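Inicio > Proyectos de curso > Aprendizaje por demostración > Informe final

¿Cuántos ejemplos hacen falta? Recogida de demostraciones en simulación para el brazo Dremetti

15 de junio – Mỹ Nông y Tariq Orakzai
Lectura: 2 minutos 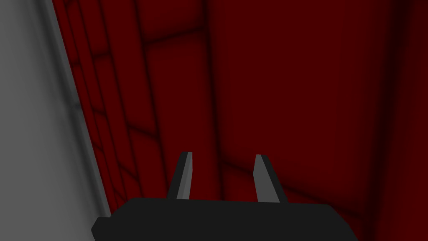
Faisal Tarar nos advirtió en la primera revisión que un conjunto grande de episodios parecidos enseña poco, y que antes de pedir más horas de simulador mirásemos cuántos eran de verdad distintos. No le hicimos mucho caso. El plan decía cantidad, y cantidad recogimos.

El conjunto, al que llamamos Mengal, tiene 983 episodios teleoperados en el simulador, con la vista tomada desde detrás de la pinza. Cambiábamos la posición inicial del brazo y el color de las superficies, que van del gris neutro a un rojo oscuro con juntas poco marcadas. La idea venía del enunciado: si el modelo ve muchas apariencias, dejará de fijarse en ellas. Es una idea razonable, pero nosotros no la hemos demostrado.

Al revisar el material descartamos 77 episodios. La mayoría eran arranques en falso, con la pinza abierta y sin nada entre los dedos hasta el final. Dudamos si conservarlos como ejemplos negativos – Parveen Bajwa era partidaria – y al final los apartamos en una carpeta que no hemos vuelto a abrir.

Resultados

La política entrenada completó la tarea en el 85 % de los intentos de validación. La cifra queda bien en la tabla y conviene desconfiar de ella. Los intentos de validación salen del mismo generador de escenas que los de entrenamiento, con las mismas texturas y los mismos dos operadores. Tampoco repetimos el entrenamiento con otras semillas, así que no sabemos cuánto de ese resultado es suerte.

Con el brazo físico no hay nada que contar. La reserva del laboratorio Hirkance pasó a septiembre y este informe se cierra antes.

Lo que haríamos de otra forma

Escribir el criterio de descarte antes de grabar. Reservar desde el principio un juego de texturas que el modelo no vea nunca. Entrenar con la mitad de los episodios y comparar, prueba barata que dejamos para la última semana y no llegó a ejecutarse. El registro de operadores está incompleto en las primeras sesiones; quien reutilice Mengal debería saberlo.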